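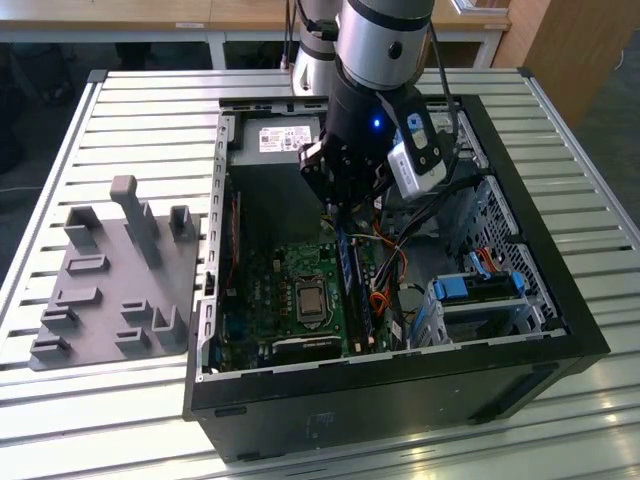

Keeping things longer than you're supposed to

Posted 5/30/22

The washing machine stopped in the middle of a rinse last week, with the drum full of water and all our towels in it. It's a Dostus, the plain model with the two knobs, and it was already in the house when we moved in. I bailed it out with a saucepan and wrung the towels over the tub. Then I sat on the laundry room floor and looked at new washing machines on my phone for most of an hour.

I didn't buy one. The next morning I took off the little door at the bottom front and cleaned out the pump filter, and in there was a hair clip, a good amount of gray sludge, and part of a pen. I put it back together and it drained. Total cost was a wet pair of socks.

I've been thinking since then about how fast I went to the phone. I was ready to spend a lot of money on a machine when the old one had a hair clip in it. I don't think I'm unusual in that. The price of the new thing is one tap away, and the manual for the old one is in a drawer under the takeout menus.

So I've been going around the house asking of each thing whether I'd fix it, pay someone to fix it, or let it go. Some notes follow, in no particular order.

The vacuum. I replaced the belt twice and the hose once. The hose took longer to find than it did to put on. There are several versions that look the same in photos and don't fit each other, and I bought the wrong one first. If you order parts for anything, read the number off the sticker on the machine itself. The number on the box or the receipt may be close but not the same.

The coffee maker. It's a Morelli and it leaks from the base. I have opened it, looked at it, and closed it again. The seal that's bad is glued in, and I can't find a replacement. We keep it on a folded dish towel and it makes perfectly good coffee. I count this as a repair, although my family does not. 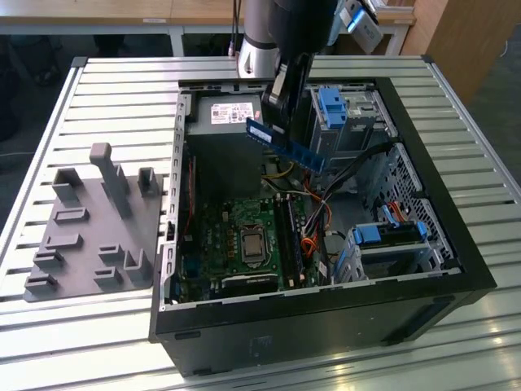

The desktop computer. We use it for taxes, school stuff and printing, and a couple of years ago it got so slow that you could start it, go make toast, and come back before it was ready. I took it to Podik, the repair place next to the dry cleaner, expecting to be told it was done for. They put in more memory, going from 4 GB to 8, and replaced the old hard drive. It has been fine ever since. It isn't fast, but it opens a spreadsheet while I'm still sitting there.

The thing I should have done before taking it in was back it up. They asked me at the counter if I had, and I said yes, and then I went out to the car and thought about it and came back in and said no. I took it home again and spent an evening copying. There were 2,013 photos on it that weren't anywhere else. Most were blurry pictures of a dog in a yard, but I'd have been sorry to lose them. I copy everything onto an outside drive in May now, when I'm done with the tax papers and have them out anyway.

The toaster. I let it go. The lever wouldn't stay down, and I'm not comfortable poking around inside something whose whole job is to get hot. I feel the same way about the microwave. I know people do open them, and they know more than I do.

Shoes. I had never had shoes resoled until last year, and I assumed it was something people stopped doing before I was born. It cost less than a new pair of the same shoes, and they were already broken in. The only catch is that you have to take them in before the sole is completely gone. Mine were nearly too late.

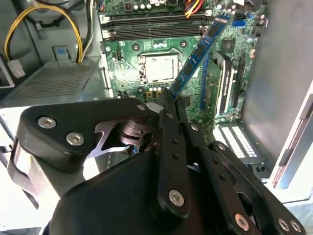

One reader who saw my earlier post on the vacuum wrote to say I was leaving out the cost of my own time. Her point was that a Saturday spent looking for a hose is a Saturday gone, and that if she charged herself even a low hourly rate, she would have been better off with a new vacuum and an afternoon at the lake. She also said that old appliances use more power and water, and that hanging on to them can be its own kind of waste.

I think she's right about the second part in some cases. A very old refrigerator in a garage is probably costing its owner more than they think. Ours is newer than that, but I did clean the coils this spring and I should have done it years ago.

On the first part I'm less sure. I wouldn't have been paid for that afternoon either way, and shopping takes time too. When we bought the couch, it took most of a month — reading reviews, driving to stores, measuring the doorway, waiting for a delivery that got moved twice. No one ever adds that up. I'd also rather know how the vacuum comes apart than not know, and I've used that since.

Where I agree with her completely is that you need a point where you stop. I've set mine at some $200 for any one repair on anything in the house, apart from the furnace and the car. Over that, I wait a week before deciding. The week has been more useful than the number. Twice I've found that we got along without the thing and didn't need to fix it or replace it. One was the bread machine. The other was the second TV.
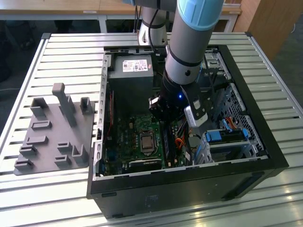

Photo: Cavau

A few practical things I've picked up, for whoever wants them.

Keep manuals in one place. Ours are in an accordion folder in the hall closet, and I write the purchase date on the front of each one in marker. If you lost the manual, the maker will often have it on their site, sometimes filed under a slightly different model number.

Take a picture before you take out any screws, and another after each layer comes off. Put the screws in a muffin tin in the order they came out. I learned this from the vacuum, which has one screw fewer than it should.

Unplug it. Then check that what you unplugged was the right thing.

Call the repair shop before you haul anything over there. The person at Podik told me over the phone that a printer I was about to bring in wasn't worth the drive, and that saved us both some trouble.

The dryer is next. It has started making a thumping noise on heavy loads — slow at first, then faster — and from what I've read it could be a worn roller or a belt. I have the model number off the sticker this time. The parts should come next week, and until then we're hanging things on the line out back.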